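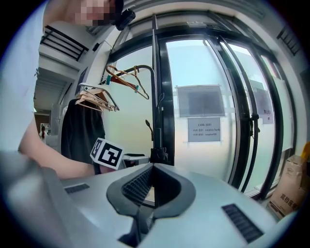
Speaker notes - Shona Cosgrove
Spoken-Word Audio in the Library Collection: Comedy, Conversation and the Long Series
Indora Library Consortium, staff development session, 13 June 2023

Opening

Good morning, and thank you to the consortium for the invitation. I will speak for half an hour and leave the rest of the session for questions. Copies of the selection policy are at the back of the room.

My subject is the recorded conversation series: audiobooks that were never books. They have no print edition. They were made for listening, usually by two or three performers talking around a set topic, and they are sold by the episode, by the season, or both. Our catalogs were not built with them in mind.

Slide 1 - Where we stand

The consortium holds 272 titles that fall under this heading. Until March they were shelved, in the digital sense, in four different places. Some were under humor, some under performing arts, some under radio programs, and the remainder had no subject heading at all.

Pause here. Ask how many branches have had a patron request episode four of a series when the catalog shows only the series title.

Slide 2 - What counts as a title

The working group, chaired by Eusebio Ospina, considered this question at length. Its recommendation is that a series receives one parent record, and that each installment receives its own record if it can be borrowed separately. An installment that cannot be borrowed separately is listed in the contents note of the parent record.

Use the Agudelo series to illustrate. The first season has 10 installments. The publisher, Titia, licenses seven of them singly and the other three only as a set. Under the new rule this produces seven installment records and one parent record with a full contents note. Mention that the old catalog showed a single entry with a running time of zero minutes.

Slide 3 - Credits

Performers in unscripted work are often listed as authors by the supplier. The group advises against copying this without checking. Where the recording is a conversation, all regular participants should be entered as performers, in the order given on the cover. A producer is entered only when named in the spoken credits.

Ludmila Sýkora has prepared a short guide on names with diacritics. Refer to page two. A patron who types a name without the accent must still find the recording. The Himovov branch tested this in the spring and reported several failures in the older records, which are now being corrected.

Slide 4 - Content notes

Read this part slowly, as it drew the most comment from branches.

Comedy recordings contain strong language more often than not, and the humor dates quickly. The consortium does not rate recordings. It does carry the publisher's advisory where one exists, word for word, in the summary field. Staff should not write their own advisories. Complaints about content go through the standard reconsideration form, and the recording stays available while the form is under review.

If asked about children's accounts: the filter works from the audience code, so an uncoded record will pass through it. All 272 records are being checked for a code. Abelardo Rengifo is the contact for any record that appears in a children's search and should not.

Slide 5 - Summaries

Supplier summaries for this kind of material tend to be written in the manner of the performers. Many are amusing and say very little. A patron deciding whether to borrow needs to know who is speaking, what the topic is, how long the recording runs, and whether it can be followed without the earlier installments.

Read the two sample summaries aloud, the supplier's first and then the revised one by Anselmo Henao. Allow time for comments - the revised version is shorter by half.

Slide 6 - Licensing

Keep this brief. Most series licenses in this area run for a fixed term. When a term ends, installments can lapse on different dates, leaving a season with gaps. Branches should report gaps to the central office and should leave the record in place. The central office will either renew the installment or withdraw the season as a whole.

Questions

Likely questions: physical discs (existing copies are kept, no new purchases), bonus episodes (treated as installments), and live recordings of the same performers (a separate parent record, linked in the notes field).

Please remind attendees to sign the attendance sheet before the break.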